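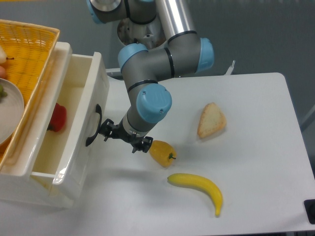

**D. Wong**, recipe list keeper and README writer

# Curka Pantry Recipes

Hi! Curka is my plain-text pile of weeknight recipes, 147 of them so far, one file each. I started it in August when my old recipe app (Grelari, rest in peace) stopped opening on my phone.

## What's in a file

Title, servings, minutes, ingredients, steps. Amounts are in cups and grams both, except in `soups/`, which I'm still fixing. 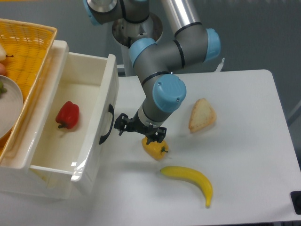
*Yellow bell pepper on the white table.*

## Known problems

- 15 files have no serving size
- "pepper" can mean the spice or the vegetable, so check the `type` field
- the Tritilano stew is in there twice, sorry!
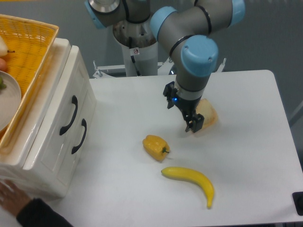 *Bread slice and yellow pepper.*

## Using it

Copy it, cook from it, change the salt. If you send me a fix, please keep one recipe per file.

Last updated January 8, 2024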